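Avelness Lacing Bead Set: Data Card

Prepared by Ionuț Avram, Dinduson Learning Materials Library
Updated February

We use cookies to remember your reading preferences. Accept | Manage settings

## Summary

This card accompanies the Avelness collection, a set of records on lacing and bead-stringing play with large plastic beads. It is intended for librarians, occupational therapists and toy-lending services that catalog fine-motor materials. The collection contains 314 records. Each record covers one bead or one attempt at stringing, and gives the color, the general shape and the outcome as noted by the cataloger.

Beads are entered by color first. Shape is entered second and may be left as "stepped," "faceted" or "cube" where no closer term applies. A purple bead with tiers is entered as "purple, stepped," whichever way up it rests on the table. 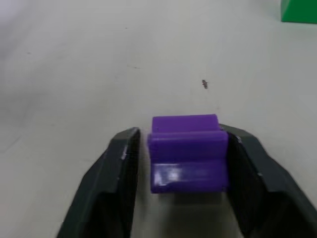 ## Contents of the set

- Plastic beads in several colors, including purple, orange, red, blue and green
- Laces in braided cord, each with a stiff wooden tip
- One storage tray, supplied by Gristbridge and cataloged separately

Laces are listed by cord color. The wooden tip is treated as part of the lace and has no number of its own. Replacement laces from Antoniuk are accepted, provided that the tip passes freely through every bead in the set.

## Activity notes

Stringing is recorded in two stages. In the first, the tip enters the bead. In the second, the tip is taken hold of on the far side and the cord is drawn through. Both stages require one point of support for the bead and another for the lace, and most of the difficulty reported to the library concerns the change from the first stage to the second. 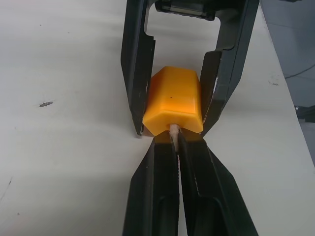
Where a bead is turned during the change, the record should say so in the free-text field. Faceted beads are easier to hold by two opposite flat sides. Records in which the tip slips back out are kept in the collection and marked "incomplete"; there are 19 of these.

A bead is considered strung once cord shows on both sides of it. The tip need not be clear of the table. 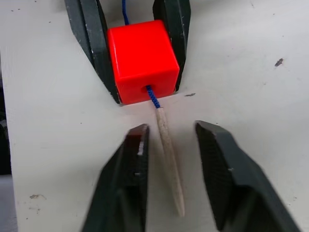

Red cube on blue braided cord, with the wooden tip below.

## Table arrangement

A pale, plain tabletop is recommended. Beads not in use may be kept on a second table within view, and they need not be sorted. Household items may share that table, as they would in an ordinary home or classroom. The arrangement of the spare beads is not recorded.

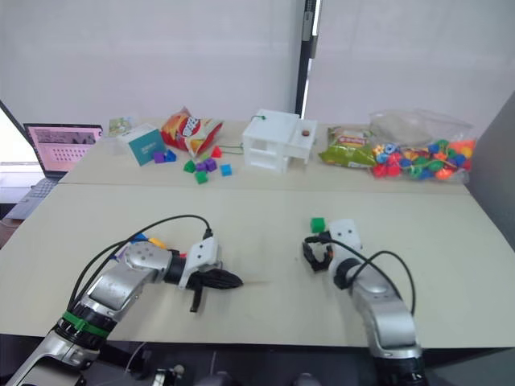

One lending partner wrote that their families prefer the spare beads in a shallow dish, as cubes left on an open table tend to end up on the floor. The library has no objection to this practice. The dish should be entered under "other items."

## Known limitations

Cord wear is not graded. Color names are those of the cataloger and have not been checked against a chart. In 6 records the shape field is blank.

## Comments

**Marisol T.**
Can the laces be washed with the cord still attached to the tip? The card for our older set said to wipe only.

**Dinduson Library**
Please wipe only. The care sheet will be added to the next revision.

**gwen_h**
We use "faceted" for anything that is neither a cube nor round. It would help to have a short list of approved terms.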